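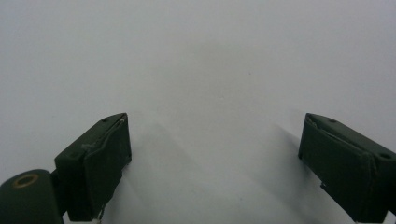 February, twenty to midnight

Call with the Clasus people again, the clinic lot. They want the new site live before the end of the month and they still haven't sent the list of doctors. Parviz Ghaffari, who runs their front office, told us the list was "basically final". It was basically final three weeks ago too. I asked which of the visiting consultants could be booked online and which had to go through the desk, and there was a long gap before he said he would find out.

Huia Pryor wants a chat window on every page. She saw one on the Tomaszewski site and now thinks a clinic can't be taken seriously without it. I asked who would answer it at nine at night when a man types that his chest hurts. She said it could have set replies. I don't like that at all. I said so, probably too sharply, and she moved us on to colours.

The old site has 2932 pages. I ran the count twice. Most are press notices, some for open days so old that the buildings have changed names. Jetton quoted for moving the whole heap across, and their man swears it can be done by a script in an afternoon. I have heard that about scripts before. I'd keep 800 at most and let the rest go, but Huia says each page is "earning its place in search". I looked at the visitor figures after lunch and 22 pages bring in nearly everybody. Parking is top. Then the blood test times, then a page on hernias for reasons I can't work out.

Had a go at the booking form this evening. It asks for date of birth on two different screens and loses the first one if you press back. Skenisance built it and they say that is how the patient system wants it. Maybe. I've asked to see the notes and I doubt they will turn up.

What bothers me more is the wording. The draft home page says "care without compromise" – whatever that means to a woman trying to find out if she can eat before her scan. I rewrote the scan page in plain words and it came out at a third of the length. Parviz liked it. Huia said it lacked warmth. She may have a point about the last line, I'll look again.

Told them version 3 of the menu is the last one I draw for the price. They both agreed very quickly, so I expect a fourth.

Must chase the doctors list first thing, and ask Jetton what happens to the old links.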